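2024-07-28

Adhesive pull tests, second batch. Writing this up while the kettle's on because if I leave it till tomorrow I'll forget which strips I dropped.

So, we're on the wood glues now, having got sick of the sight of sealant. Same three as before: the Lorkska white PVA, the Lenari polyurethane (the foamy one that gets everywhere) and the Gallardo hide glue, which Siv insisted on and which smells exactly as you'd expect. Beech on beech, lap joints, 55 mm overlap, clamped overnight. Kamrul cut all the blanks on the small saw and they're lovely and square, much better than my lot from the first batch, which I've quietly put in the offcuts bin.

The PVA went as I thought it would. Four of the five tore the wood before the glue line gave up, and the fifth let go at 600 newtons with a shiny patch in the middle the size of a thumbnail. That's starved glue, my fault, I did that one last and was scraping the bottom of the pot. I've left it in the table with a star next to it. Chelsea would like it thrown out and I'd like it kept, so if you're reading this and have a view, write it in the margin!

Polyurethane was all over the place. I damped one face of each with a sponge like the tin says, and the foam pushed two of the joints apart slightly even under the clamps (I'd nipped them up by hand and no more). Those two were rubbish. The other three were very good, best one was 700 and took a big splinter out of the beech with it. I think the spread is down to clamping and I want to do them again with the proper screw clamps before anyone quotes a number at anybody. Also wear gloves. I've still got it on my left thumb from last time and it's gone black.

Hide glue: slow, sticky, rather nice to use. Siv warmed it in a jam jar in the water bath and kept telling me to hurry up, and she was right, the second pair had skinned over by the time I got them together. Didn't manage to break the first pair with the little rig at all. Moved it to the big one and then the jaw slipped and chewed the end off the sample, so no figure for that. Jozefína has some emery cloth she sticks in the jaws and says it cures it. Borrow that.

Strip 101 is missing. It was on the windowsill. If it's in your coat pocket, please put it back, it's the only one we did with the glue on one side only.

Next lot is drawer joints, as the Surnby people keep asking about drawer fronts coming off. Kanyarat wants rubbed joints as well as clamped ones and I said fine as long as she does the rubbing. Plan is to glue up in the first week of August, leave them somewhere dull and dry, and pull them when Kamrul's back.
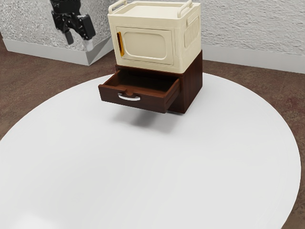

Can you use the white PVA over a joint that's already failed with PVA?

Only if you get back to bare wood first. Fresh PVA hardly grips the old dried stuff, so scrape or plane it off until you see clean grain, then glue up as normal. Hide glue is much more forgiving, as new will soften old and stick to it. I tried a quick one on a scrap with a half-cleaned face and it came apart in my fingers.

Other bits. The second tub of Lorkska has a crust, needs straining or chucking. We're down to the last few spreaders. I've washed the brushes but not very well, sorry. Water bath is switched off at the wall, please leave it like that until Siv's had a look at the plug.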